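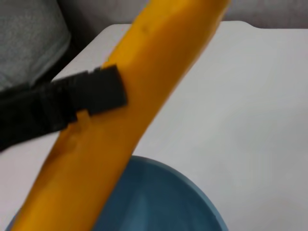

Wrist camera. Finger on the banana, dents just below the tip.

November 26, 2022
Konerero, back bench, Burno

Right, the squeezing thing. I'm writing this up while it's fresh, and because the message I left in the channel at lunch was mostly swearing and I've been asked to do a proper one.

Short version for anyone who only came for that: the grip force limit on Burno's right gripper can go back to the maker's default without telling anybody, and when it does it closes at 60 N when we've asked for 16. DON'T PUT YOUR FINGERS IN IT TO CHECK. Use the gauge. The fix for now is at the bottom and please read it before you run either arm.

Long version. I was on banana into bowl, which I picked for today exactly because it's boring and I wanted a quiet session to check the new wrist camera mount settings. The job is simple enough: pick up the banana, carry it over the light blue bowl, lower, open, back off. We've done it so often that I'd stopped looking at the bench and was mostly watching the plots, which I'm not proud of. The plots looked fine! That's the annoying part. Position trace fine, width trace fine, the commanded force sitting at 16 like it should. What we don't plot is the force limit the gripper thinks it has, and I'd never asked myself whether that might be a different number from the one we send.

First sign was dents. I noticed them on the wrist view, two shallow little ones, and thought well, it's been handled all morning, it's allowed to look tired. Carried on. Then the release started going wrong, and I spent most of an hour on the release, which was the wrong end of the problem.

What the bad release looks like, for the record, because I think a few of us have seen it before and blamed other things. The arm comes down to the bowl, the open command goes out, and the fingers do open, but late and with a sort of lurch, as if they'd been stuck. By then the retreat has already begun. So sometimes the banana gets a nudge on the way past and sometimes it gets pulled half out again, and you can end up with it propped up at a silly angle and not lying down. One time it went over the rim altogether and off towards the far side of the table. Our success check only asks whether the thing is inside the bowl's circle when seen from above, so nearly all of these get marked as good. I've gone back through what Clasano logged and 12 runs from this morning are marked as successes that I wouldn't call successes. I've changed them to "review" and not deleted anything.
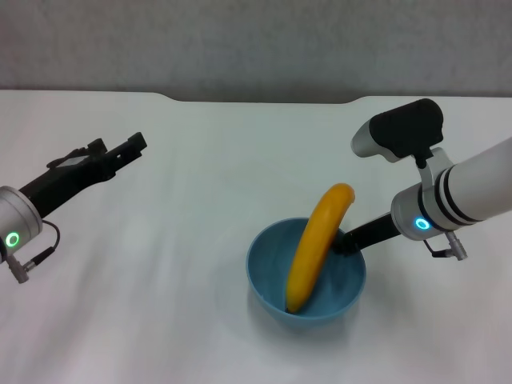
I did wonder about the left arm for a bit, seeing as both grippers are on the same supply and I had a theory about the voltage sagging when the two of them move together. Parked the left one up out of the way, ran the right one on its own, same lurch. Swapped to doing the job left-handed and it was lovely, clean open every time. So that theory's dead, and the supply is fine, and I owe it an apology for what I called it in the channel.

Then I went after the timing. The open command and the retreat are sent one after the other with a short pause, and I made the pause stupidly long to see what would happen. With a long pause the lurch is still there, you just get to watch it in peace. You hear a bit of a creak from the finger linkage and then it lets go all at once. That was when it finally went in that it was letting go from far too tight. Embarrassing, given the dents.

Got the spring gauge out of the drawer (it's back in the drawer, second one down, please leave it there) and put it between the fingers. Left gripper, asked for 16, got near enough 16 every time. Right gripper, asked for 16, pinned the needle. The gauge doesn't go high enough to say where it stopped, so the 60 comes from reading the limit back off the gripper itself, through the Vlachopoulos service tool, the one that only runs on the old laptop.

So why. I think I've got this, though I'd like someone else to go through it. Our driver sets the force limit once, when it first connects, and after that each close command just says "close" and trusts the limit that was set. If the gripper loses power for a moment and comes back, it comes back with the factory limit. The driver notices the drop, reconnects, is very pleased with itself, and doesn't send the limit again. It writes one line to the log at a level that none of us have turned on. I turned it on, and there's a reconnect on the right side this morning before I'd even had my tea, and the dodgy runs are all after it. None before it. I can make it happen on purpose now too: unplug the gripper connector with the driver running, plug it back in, ask for 16, get a crushing. Did that several times with the gauge in and it's the same each time.

And the commanded force plot, the one I was staring at so contentedly, only draws what we've asked for. It'd draw a nice flat 16 if the gripper was in a box on the shelf. I'm renaming it on the dashboard today so it says "requested", and next week I'll see if we can get the read-back on the same axes.

What made it drop in the first place I'm less sure of. The cable on the right gripper does hang about below the joint a bit and I had my hands in there on the camera mount first thing, so my money's on me having knocked the connector. I wiggled it afterwards and couldn't get it to drop just by wiggling, which proves nothing much. It's tightened up now. Whoever does the cabling tidy-up in February, could we have a proper clip on both sides please, even a cheap one.

Now the safety bit, which matters more than the fruit.

We've all been treating the grippers as the gentle part of the machine. The bench sheet says so in as many words: arms can hurt you, grippers limited, fine to clear an object by hand with the arm paused. I've done that myself, loads, including this morning when the banana was wedged and I reached in and tugged it out. If that had been a moment before a close and not a moment after an open I'd have had 60 N across a knuckle from something with square corners. It wouldn't take a finger off but it'd be a trip to have it looked at.

Also, and I'd forgotten this until I tried it: when you press pause the arm stops and the gripper keeps holding at whatever it was holding. Makes sense, you don't want it dropping things. But it means that if it has got hold of you then pause doesn't help, and I timed how long it took me to get it open from paused through the menus and it was 10 seconds. That was me sitting at the keyboard with both hands free and knowing which menu. On your own with one hand caught you'd be there a good while longer. The stop button is no better – arm power goes, gripper stays shut. The quick way is the release on the gripper body, but you've got to know it's there and it's awkward from the front. I've put a strip of tape next to it on each side.

For now, then:

Both arms: no hands between the fingers with the gripper powered. Paused doesn't count as off. If something's stuck, open from the panel, then power the gripper down, then reach in.

Before each session, gauge check on each side, ask for 16, write the reading on the sheet. Takes no time. If it's off, don't run.

After any reconnect message, stop and do the gauge again, even if it all looks happy. I've made the driver shout about reconnects now, in red, and it refuses to close until you've acknowledged it. It's ugly and I did it quickly, so if it gets in your way tell me and don't just comment it out.

The bench sheet is wrong and I've crossed the line out in pen. It needs redoing properly and I'll have a go at the wording, unless someone wants it more than I do.

Proper fix in the driver is to send the limit with every close and read it back before moving. It's on my branch, it worked on the bench this afternoon with the unplug test on the right side, and I haven't tried it on the left or with both arms going. Don't merge it yet. I'd also like it to complain if the read-back is missing and not just if it's wrong, because at the moment a missing answer gets treated as a yes, and I've had enough of that sort of thing for one day.

Things I haven't checked: whether a brown-out short of a full drop does the same. Whether older sessions had the same trouble and we just never looked, which I suspect they did, because I do remember a sponge cube that came back an odd shape and we all said it was a cheap sponge. Clasano keeps the driver logs but only at the quiet level, so the reconnect lines won't be in there. The wrist video might be good enough to spot it by eye if somebody's patient.

I've also emailed Vlachopoulos to ask whether the limit can be stored in the gripper itself so it survives losing power. The manual has a page on saved settings and force isn't on the list, but the manual is for the version before ours. Will paste the reply under this when it comes.

Right gripper is tagged and switched off at the supply. Left is fine to use as long as you do the gauge first.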